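In Praise of the Desk With Too Much on It

I have opinions about desks, and the main one is that I've stopped trusting the clean kind. You know the photos I mean. One laptop, one plant, one pencil lying at a careful angle, and not a single cord. Where does the laptop get its power? Where did the box go that the laptop came in? I look at those pictures and all I can think is that somebody shoved everything into a drawer ten seconds earlier.

I work in a big shared room at Ustness, carpet from wall to wall, and I've spent years being the person who sends the email. You may have worked with one of me. "Friendly reminder to coil your cables at the end of the day!" With the exclamation mark, so you'd know it was friendly. I bought a label maker with my own money. In March I went so far as to order 200 hook-and-loop ties, and most of them are still in the bag, because a tie turns out to be a terrible thing to put on a cable you're going to need again before lunch.

What changed my mind was the floor, if you can believe it. I used to do a floor sweep at 6, picking up whatever had dropped during the day, and I'd put it all in a tub labeled LOST. Brackets, caps, little plastic feet. A speckled gray carpet is a wonderful thing for hiding crumbs and staples, but a bright white part shows up on it from across the room, so those always went in the tub first. And then every morning somebody would be in the tub up to the elbow, looking for the thing they'd left on the carpet on purpose, right where they were going to use it. 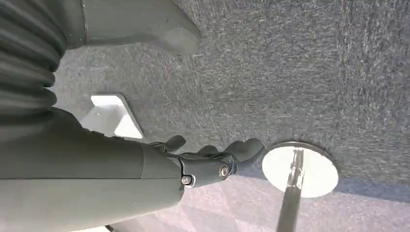
Zhiqiang Guo: The floor is a shelf. I put a part down by my foot, I know it's by my foot. You put it in a tub and now it's nowhere.

I was annoyed by that for a good week. I had a whole speech ready about tripping and vacuum cleaners (and I still think the vacuum cleaner part of the speech is pretty strong). But "the floor is a shelf" got stuck in my head, and I started watching how people really use a room, as opposed to how I wanted them to use it.

Take the power strip. Every guide to a tidy office wants it under the desk, screwed to the underside, out of sight. We did that to 3 desks once. Within a month people were crawling around on their hands and knees to plug in a charger, and then they gave up and ran a second strip along the top anyway, so now there were two strips and twice the cord. A power strip on top of the desk is ugly, I'll give you that. It's also at hand height, you can see what's plugged into it, and you don't bump your head.

Or the cardboard. I have a real weakness for cardboard complaints. An open box on a desk used to make my teeth itch — all those flaps, sticking out, catching sleeves. Flatten it! Recycle it! And I did flatten one, a nice sturdy one from an Akberg order, and it was the box the thing had to go back in. I'd like to say that only happened once. An open box with the packaging still in it is a kind of note to everybody else, and the note says this isn't finished, leave it alone. I can read that note now. I couldn't for a long time.

The thing I come back to is that mess has a lot to do with who's sitting there. If you're at the desk, with your hand on the mouse and your chargers where you left them, it's a workbench. Stand up, go home, let me walk in with my label maker, and the very same stuff turns into clutter. Nothing on the desk moved!
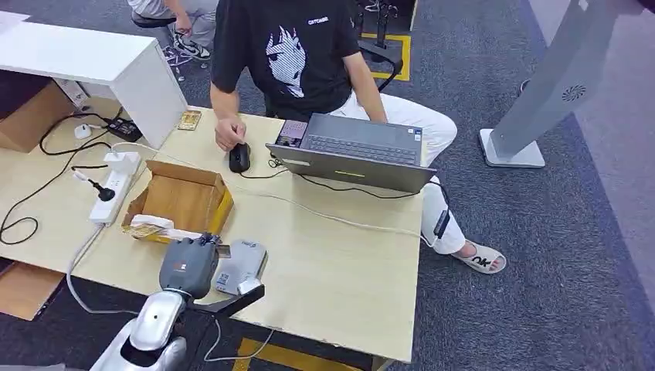 Page last changed: March, 2 edits

So do I think anything goes? No, and please don't forward this to my coworkers as if I did. Food is different. Food has a clock on it. Cords that hang down the front of a desk worry me too, and I'll go on tucking them back when I walk past, because one caught knee can take a laptop with it. And if a piece of cardboard has been leaning on the same desk leg since before I started, I'm going to ask about it, nicely, and then I'm going to take it.

I've read the Ralleck book, the one everybody passed around, where you touch each item and decide whether it has "earned its surface." I liked it a lot when I read it on my couch. Try it at work, though, on a desk that has a laptop, a couple of small gadgets and somebody else's charger on it. Every item has earned its surface until the job's done, and then they all lose it at the same minute. A daily purge doesn't fit that. What fits is one big clear-out when the job ends, with the person who did the job standing there telling you what's trash.

We tried it that way at the end of the Yu project and it took us one afternoon. I got to use the label maker on the boxes. The LOST tub is still by the door, but I crossed out LOST and wrote ASK FIRST, and I've moved my floor sweep to the last day of a job. The vacuum goes around the rest of the time.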